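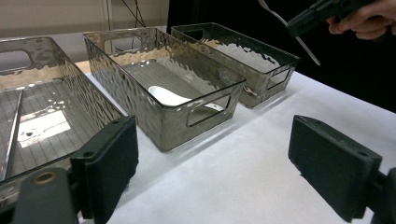 Fork on its way to the third bin.

My week with the Nurmi hand-held grippers
By Bezawit Wako
April
18 shares | 7 comments

I've been wanting to get my hands on the Nurmi kit from Trastona for ages, and in April I finally did! It comes as a pair, one gripper per hand, and you work them yourself to record jobs for a robot to learn from. I picked cutlery sorting - dull at home, weirdly gripping here (sorry). The padded jaws are my favorite part so far, and I'd pay extra for a second set.

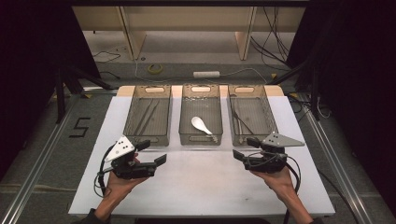

Both grippers over the board, with the spoon in the middle basket.

My one gripe is the cables. They loop down past your wrists, and I'd love a clip on the sleeve or something. Setup was easy enough, though I did skip half the manual.

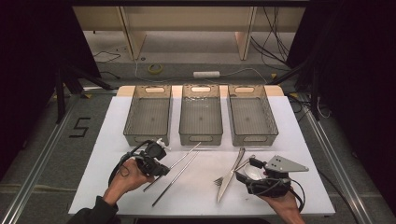 Photo: Joni Seppälä / Surimwood

Spoon in the right gripper, and chopsticks, knife and fork still lying on the board. Thin stuff like chopsticks takes patience, so give yourself an afternoon before you judge the kit. I'm trying the Ramix pair next month - same cutlery, same three baskets!

500 views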